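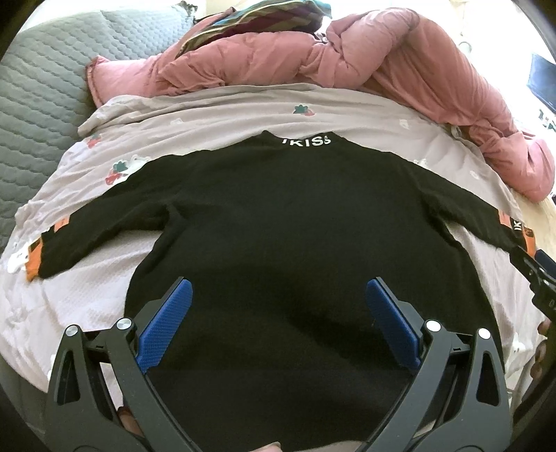 Keep the Secondhand Shops on the High Street

The town of Bonholm wants to move its secondhand shops out of the center. The plan put forward in November would offer cheap units on the old Hellwig site, beyond the rail bridge, and give the storefronts on Dondgate to what the plan calls "destination retail." I think this is a mistake, and I say so as someone who buys most of my clothes used.

Dondgate has had shops on it since 1794. For most of that time people went there for ordinary things: boots, thread, lamp oil, a coat for the winter. Today there are 21 storefronts, and 6 of them sell used goods. They are the last places on the street where you can get a sweater for the price of lunch.

The argument for moving them is about looks. Racks on the sidewalk and bags left in doorways overnight are said to put off visitors. I agree that the bags are a nuisance. A drop-off bin behind the library would take care of most of that, and it would cost very little compared with refitting a warehouse.

The argument against is about who can get there. The bus does not cross the rail bridge after four in the afternoon. People without cars, which includes a lot of retired people and most teenagers, would have to walk along a road with no sidewalk. Some would do it once. After that they would order something new and thin from a website and throw it out by spring.
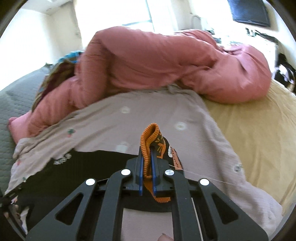 Would the shops pay less rent on the Hellwig site?

They would at first, under the lease terms in the plan, but the discount ends in 2033 and there is no cap on what comes after it.

Rent matters, but so does foot traffic. A used clothing shop lives on people who came downtown for something else. They stop in after the bank, look through the shirts, and leave with one. They also bring things back. I have given away jackets on Dondgate that I would never have driven across town to donate, and I suspect they would still be in my closet.

The town could keep the shops where they are, put in the bin, and ask for tidier windows as part of each lease renewal. It could also let two of the smaller shops share a space, which the current rules do not allow. I would like to see that rule dropped whatever happens to the rest of the plan.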